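When Is a Records Request "Resolved"? Checking the Zadham Transparency Claim

December
By the Records Project Group, State and Local Government seminar

Print this page | E-mail this page

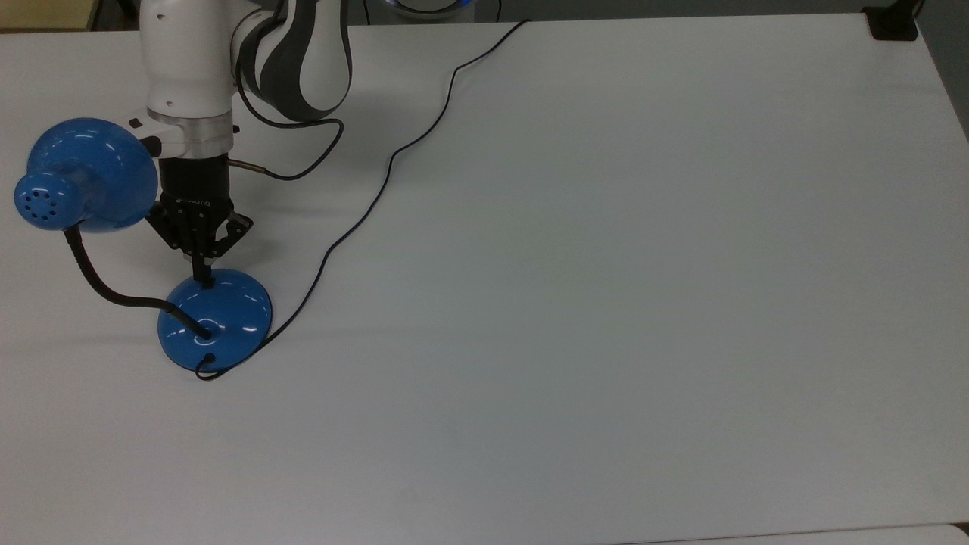 A robot arm reaches toward a blue desk lamp on a white tabletop.

1. Why we picked this

The city of Zadham says it has the most open city hall in the region. The mayor's office has put that line in its newsletter, in the budget message and on a banner at the top of the city website. The evidence offered is always the same: 345 public records requests came in during the last budget year, and every one of them was "resolved." No office in our state resolves everything, so we wanted to know what the word meant.

The claim also matters because money is attached to it. The city council is being asked to renew its contract with Plamow, the company that runs the online request system, Cumora. The staff memo recommending renewal is two pages long, and the word "resolved" appears in nearly every paragraph. It is never defined.

2. What we did

Cumora has a public log. Anyone can open it and see the date a request was filed, the department it went to, a one-line summary and a status. We copied all the entries for the budget year into a spreadsheet, then opened each one and wrote down what the requester received. Two of us read every entry separately and we compared our sheets afterward. Where we disagreed, we went back and read the correspondence again together.

We did not look at requests made by phone or on paper. The clerk's office told us those are "encouraged to migrate" to the online system, and that no separate list is kept. We think that is a gap in the city's number as well as in ours.

3. What we found

The total is correct. There are 345 entries and each one carries the green "Resolved" label.

Of those, 228 ended with the requester getting at least one document. That includes partial releases and pages with heavy redactions. We decided to count them all as successes, which is generous to the city. In one police overtime request the only thing left readable was the column headings, and it is in our 228.

The rest ended without any document at all. Some were denied outright under an exemption, which is legal and in many cases probably right. Others were closed because the requester did not reply to a clarification message in time. A third group was closed with the note "Referred," meaning the person was told to ask some other office. We could not find a way to tell from the log whether anyone ever did, or what happened when they tried.

The clarification messages bothered us most. Many asked for information that was already in the original request. A resident who asked for the traffic study on the Du Street bridge was asked to "specify the location or subject of the study." The resident answered, a day past the deadline. The request was already green by then, and the reply sits underneath it in the log with nothing after it.

4. What the city said

We sent our spreadsheet to the communications office and asked for a comment. The answer said that "resolved" reflects "completion of the city's workflow obligations" and that our approach "may confuse outcomes with process." We agree there is a difference between the two. Our complaint is that the banner on the website does not mention workflow. It says "Ask and We Answer."

The office also said that the status labels are set by the vendor and cannot be changed. Plamow's own user guide, which is posted on its site, has a section on how a customer can create custom labels. It took us a few minutes to find. We asked the city about this in a second message and had not heard back when we turned in the report.

5. Is it worse than before?

We can't say. The old system was a shared mailbox and a binder, and the binder for the year before Cumora is missing several months. People in city hall told us the new system is faster, and it may be. Being able to read the log at all is a real improvement — we could not have done this project with the binder. But the city compares the new figure to nothing, and a reader is left to assume it went up.

It is also possible that the share of people who get documents in Zadham is normal, or even good. We looked for figures from other cities of the same size and found that each one defines its terms differently, so we left the comparison out.

6. Weak points in our own work

We only saw what the log shows. If a clerk called someone and settled the matter by phone, we would have missed it. Our sorting of closed requests depended on short notes that were sometimes vague, and one member of the group thinks we should have made "Denied" and "Referred" a single category. The instructor's comments on our draft said that we sounded annoyed in section 4. We have toned it down a little.

7. Recommendations

The council should not vote on the renewal using the current memo. At a minimum, the memo should state how many requests ended with records being released, how many were denied and how many were closed for no response.

The green label should be split into at least 3 labels, using the settings the city already pays for.

A late reply to a clarification message should reopen the request automatically. Right now a person has to start over and go to the back of the line.

The spreadsheet and our coding notes are on file with the department office and can be borrowed by other groups.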